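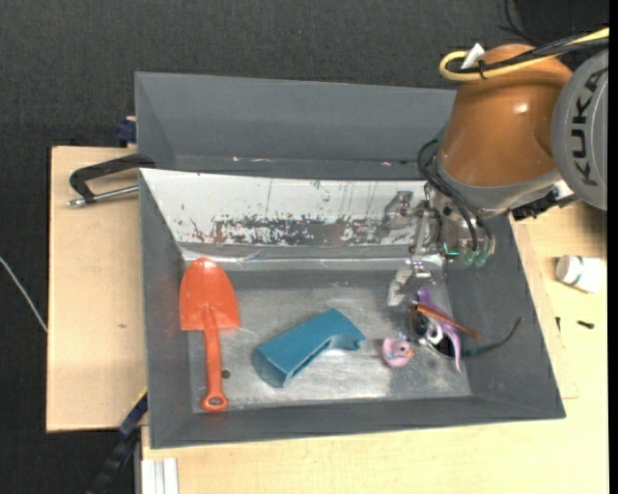
**Plotcombe, 27 March 2019** – The toy library on Bielecka Street will reopen its sorting room next week after a winter of repairs, and families are being asked to bring back anything they borrowed before the closure.

The room handles every item that comes in, from sand toys to board games. Returned pieces go into bins first, then get checked, cleaned and put back on the shelves. Dorota Tomaszewski, who runs the library, said the catalog stood at 1006 items when the doors closed, with roughly 40 still out on loan.

"Mostly small stuff," she said. "Shovels, molds, one half of a tea set. People find them in the car when the weather turns."

There will be no late fees on anything returned before the end of May. Items can be left at the side entrance during opening hours, and they don't need to be in their original bags. Broken toys should be handed in too – the library keeps parts for repairs.

The work included a new floor, better lighting and a second sink. Metal bins were kept in place of the plastic tubs the library used in its first years, which cracked in the cold. Fletcher Pryor, who oversaw the building work, said the job ran five weeks over schedule after a leak was found behind the old sink.

Borrowing limits stay the same, at eight items per family. Outdoor toys can be reserved from the first week of May, with pickup at the Plotcombe desk only. The smaller branch in Mindemis will take returns but won't lend outdoor toys this year.

New members can sign up at either desk with proof of address.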